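Peletti went to Tolluvton without a starting center and lost by four. The absence mattered less than the turnovers, most of which came from the same high pick and roll. Skindden switched it every time from the second quarter on, and the guards kept throwing the pocket pass anyway.

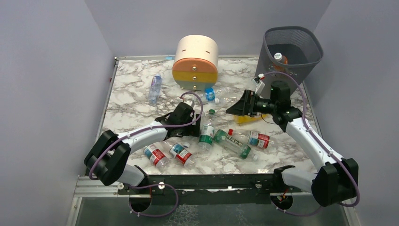

Water bottles on the marble-patterned table.

Waweru Arena holds 2,684 and almost 2,000 turned up, a decent gate for a midweek cup tie. The home side ran a 2-3 zone after made baskets and man-to-man after misses. Peletti read it correctly by halftime and got open corner threes, then shot them badly. I would keep the same sets for the return leg in February and change the spacing on the weak side, where two players were standing in the same passing lane.

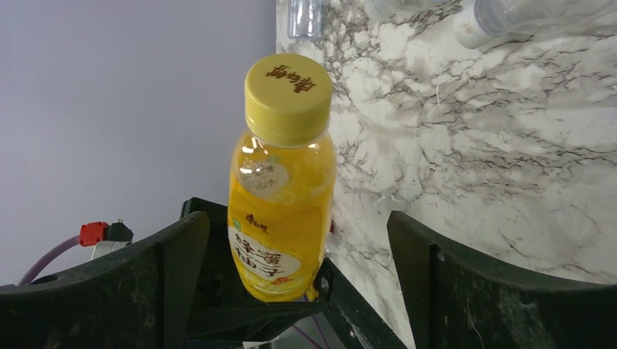 Honey pomelo drink, yellow cap.

Free throws were fine. Defensive rebounding was not, and the second unit gave up position on nearly every long miss.

Last updated: 2019-12-06

Contact | Copyright, all rights reserved | Back to top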